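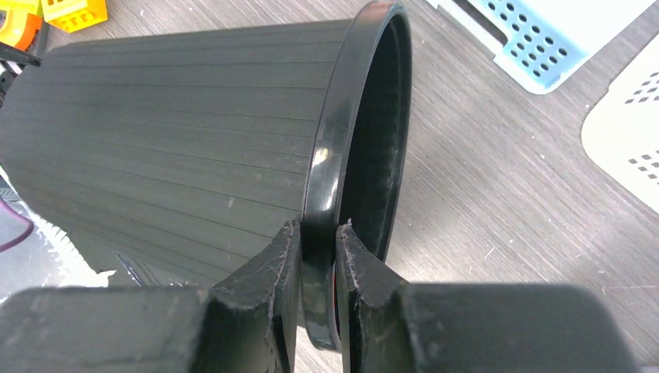
Adaeze Eze writes that her department bought the first edition for its reading room and found the cross-references between governors and their private secretaries more useful than the main entries. She asks whether the revised edition keeps them. It does, and they have been extended to cover commissioners and resident magistrates.

# Grimthorpe Register of Colonial Officeholders, Southern Africa

Revised edition, edited by Sakda Intarasuk

The Grimthorpe Register is a biographical reference work on the men who held civil, judicial and military office in the British colonies and protectorates of southern Africa during the nineteenth and early twentieth centuries. It is intended for university libraries, archives and independent researchers. Each entry gives dates of birth and death where known, parentage, schooling, appointments in order, honors, and the location of surviving papers.

The revised edition corrects errors reported by readers of the first. Entries for officials who served in more than one territory have been merged, and the earlier separate entries are now short pointers to the merged text. Officers known under two surnames are listed under the later one.

## Contents of the set

- Main sequence, A to Z, in 13 volumes
- Index of offices, arranged by territory and then by date of appointment
- Guide to manuscript sources, with call numbers as supplied by the holding institution
- Folding maps of district boundaries, 31 sheets, in a separate case

The maps are also sold without the volumes. They are printed on one side only and may be copied for classroom use by subscribing institutions.

## Editorial policy

Place names are given as they appeared in official use at the date of the event, with the present name in brackets at first mention. Terms used in quoted documents have been left as written. The editor's introduction discusses the limits of a work built on official records – in particular, the small number of African clerks, interpreters and court messengers whose service was recorded by name. A supplement on these men, drawn from pay lists and mission registers, is in preparation.

Disputed dates are marked with a dagger. Where two sources disagree and neither can be preferred, both dates are printed.

## Binding and paper

Volumes are sewn and bound in Bremulik library cloth. The paper is acid-free. Replacement volumes can be ordered singly for as long as the edition remains in print, and the spine lettering will match.

## Electronic access

Purchasers of the complete set receive access to the searchable text through the Nikolaidis reading platform. Access is by institutional network address or by password. Up to 60 readers may use the text at one time under the standard license; larger institutions should ask for terms. Entries can be saved as plain text, and each carries a fixed reference number for use in footnotes.
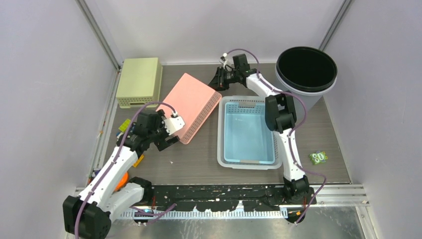 ## Ordering and delivery

Orders are accepted from libraries, booksellers and individuals. Sets are shipped from the Gudport warehouse in three cartons, with a combined weight of about 59 pounds. Please give a street address, as cartons cannot be sent to a post office box.

Volumes damaged in transit will be replaced if reported in writing within 31 days. Standing orders for the supplement may be placed now and will be invoiced on publication, expected in July.

Corrections to entries are welcome and should cite the reference number and a source. They are reviewed by the editor and published on the corrections page.

Page last revised January 10, 2026.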